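Speaker notes: The Household Inventory in Hadia

Slide 1. Introduce the novel. Van Damme published Hadia in July; the edition cited is the paperback, 57 short chapters. I assume the audience has read it.

Slide 2. The narrator, a widow, lists the contents of her late husband's flat for a court. The list is a legal document, and the court may reject it. Stress this before discussing style. Khasawneh reads the list as elegy. I read it as testimony given under pressure.
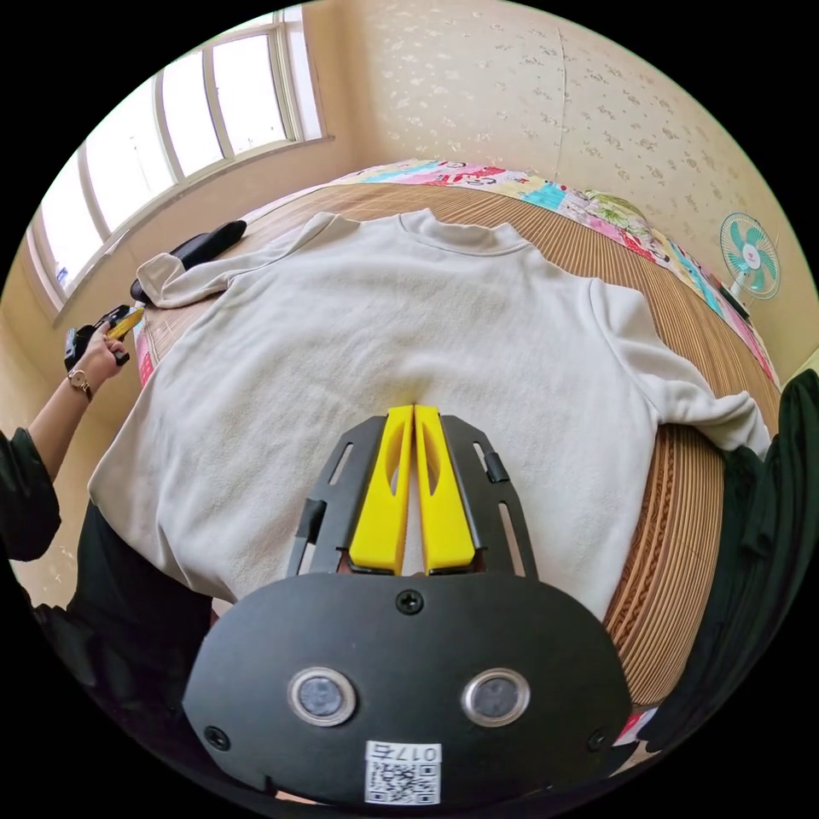 Slide 3. Verb tense. The first six chapters use the present tense only. The past tense enters in chapter 7, when the brother-in-law disputes the ownership of a lamp. From then on each object has two histories, and the narrator records both without choosing. Read out the paragraph on page 67. Pause.

Slide 4. The bedroom chapter. Clothing and bedding are named but never valued. Compare the kitchen chapter, where every entry carries a price. 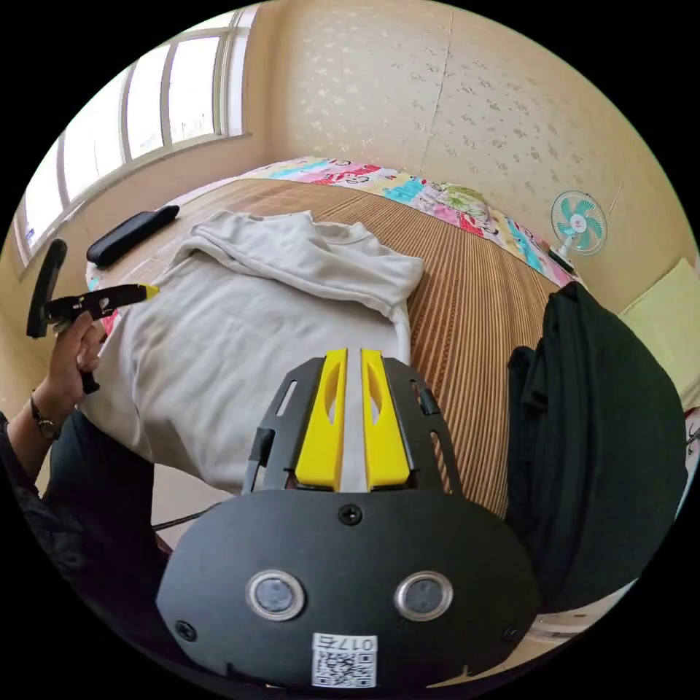
Small bedroom, with a hand-held gripper in front and a second tool held at left.

Slide 5. Objection from Tapley: the missing prices are an oversight by the narrator. Reply: she corrects smaller errors elsewhere and leaves this one standing. Concede that the translation blurs the point.
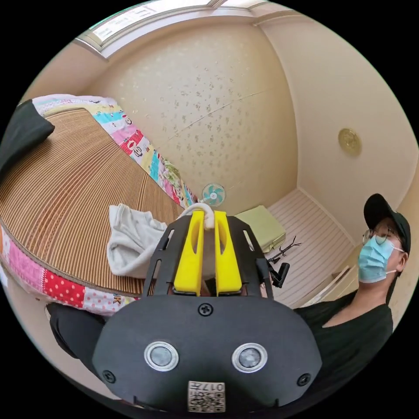

Bed with a brown woven mat and a patchwork quilt along its edge.

Slide 6. The ending. The court's decision is withheld. Take questions; allow ten minutes.

Related talks
Brultico and the Unreliable Clerk
Reading Fliltorach Aloud
Mervyn Tapley: Property and Grief in the Short Novel

Contact | Copyright 2020 | Back to top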